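Washing a wool sweater at home is easy, and so is ruining one. I shrank mine in March with a hot cycle and a great deal of confidence, and it would now suit a well-dressed cat. What follows is the method I use on the survivors.

## Before you start

Read the care label. If it says dry clean only, you have been warned, and so has your wallet. Otherwise, collect:

- a basin or a clean sink
- wool detergent (I use Zover; the Toso one smells like a dentist)
- two big towels
- a flat surface you can give up for a day or two

Clear that surface first. Hunting for a spot while holding a dripping sweater is a poor use of an evening.
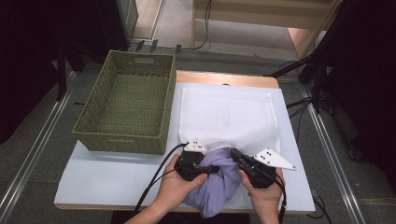
**Can I use regular detergent?**

Most regular detergents are too harsh for wool, especially the ones with enzymes. Baby shampoo will do in a pinch.

## Washing

1. Fill the basin with cool water and stir in a small capful of detergent. More soap only means more rinsing.
2. Turn the sweater inside out and push it under. Leave it for 13 minutes. I have tried 9 and I have tried forgetting about it until after dinner, and 13 is where I settled.
3. Squeeze gently. Don't rub, wring or express any feelings.
4. Drain, refill with water of the same temperature, and press out the suds. Repeat until the water runs clear.
5. If you insist on the machine, zip the sweater into a mesh bag, pick the wool cycle and keep the spin low. My old Prerix goes up to 2000 rpm, a speed best kept for bath mats.
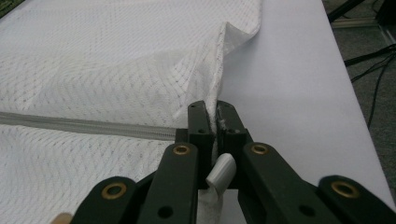
6. Lay the sweater on a towel, roll the whole thing up like a sad burrito and lean on it. Unroll, swap towels, and do it again.

## Drying

Lay it flat and nudge it back into shape, sleeves included. Never hang it, unless you have been hoping for longer arms. Flip it after eight hours and keep it away from the radiator.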